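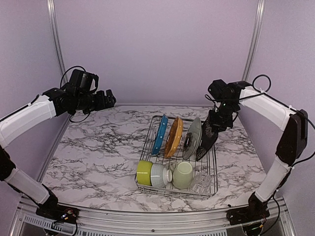

Where do the cups go when the back slots are full of plates? Up front on the flat grid, in one row.

March, 4:30 pm. Tried the Jusden layout with the wire rack and I love it — plates standing in the rear slots, cups and the sage mug along the front. The blue plate and the mustard one with the scalloped rim look great side by side! Black one with the gold pattern stays on the far right. Next up: the Arnier bowls, if they fit. Want to repeat the layout 11 times before changing racks.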